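4.2 Setting the cooktop after installation

Your Brendetti cooktop must be wired by a licensed electrician before you start this section.

1. Switch on the isolator and wait 23 seconds.
2. Hold the lock key until the light goes out.
3. Turn on one zone at the lowest setting, then turn it off.
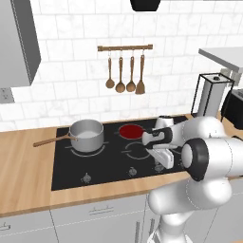
Figure 6. Back-right zone on, saucepan at back left.

4. Repeat for the other zones, one at a time.
5. If a zone stays dark, note the code on the display. Code 79 means the child lock is still on - go back to step 2.

CAUTION: Glass stays hot after a zone is switched off. Keep children and tea towels well clear.
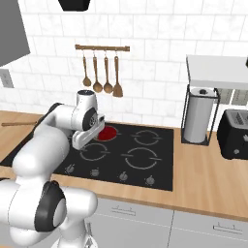 6. Wipe the glass with a damp cloth once it has cooled. Do not use steel wool or oven cleaner.

Note: For code 728, leave the cooktop off at the isolator and ring Gristow Service.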